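Rankin Building, shared kitchens and corridors
Walk-through checklist, May
Start 7:40 am, before the Ukley people got in

Exits, ground floor: OK. Both doors open full width.
Exit, second floor rear: FAIL. Boxes of Drirkero catalogs stacked on the landing again. Told front desk, want it clear by noon.
Emergency lights: 16 tested, one dead outside room 123. Bulb ordered.
Extinguishers: tags in date. The one by the copier is hung too high, bracket needs to come down.
Smoke alarms: OK. Chirp in the mail room was a low battery, swaped it.
Stairs and handrails: loose screw at the top of the east stairs. Tightened, check agian next month.
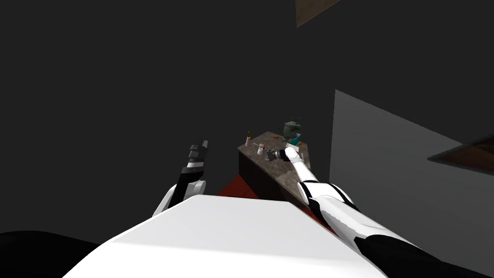 Kitchen outlets: second floor, test button on the GFCI sticks. Needs an electrician, not tape.
Fridge: 45 degrees inside, too warm. Turned the dial down, recheck after lunch.
Microwave: door seal ok, inside filthy.
Under sink: drain cleaner next to the dish soap. Moved to locked closet.
First aid box: no burn gel, hardly any small bandages. Add to Roltitz order.
Water heater: no leaks. Leave more than 60 cm clear in front, mop bucket was in the way.

Open from last time: ceiling tile by the elevator, still stained. Roof guy never called back.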